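Print this page | E-mail this page

Warker K4 Kitchen Scale – User Guide
Section 4: Setting Up and Weighing with a Bowl

4.1 Placing the scale

1. Remove the insulating tab from the battery compartment.
2. Set the scale on a hard, level surface. Carpet, cork mats and folded towels cause low readings.
3. Keep the scale clear of refrigerators and fans while in use.

Note: A scale moved from a cold room should stand for 49 minutes before first use.

4.2 Using the tare function

1. Press the power key and wait for zero.
2. Place the empty bowl in the middle of the platform.
3. Press TARE. The display returns to zero.
4. Add the first ingredient and read the weight.
5. Press TARE again before each further ingredient.

Caution: Bowl and contents together must not exceed 2,824 g. The tare function does not raise this limit.

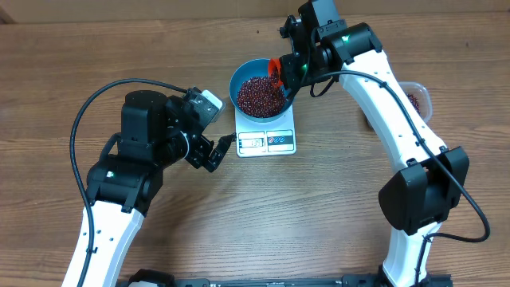
If TARE is not pressed, the reading includes the bowl. Weigh the bowl once, note the figure, and subtract it – this is useful when the scale has switched itself off partway through a recipe. Automatic shutoff occurs after 115 seconds without a change in weight.

4.3 Cleaning

Wipe with a damp cloth. Do not immerse.

Print | E-mail

Reader comments (2)

Mererid Gittins
Shutoff is too quick for bread. I write the bowl weight on masking tape and stick it underneath.

Arwel Wynne
Does TARE work with the lid of the Prothero bowl on? Section 4.2 does not mention lids.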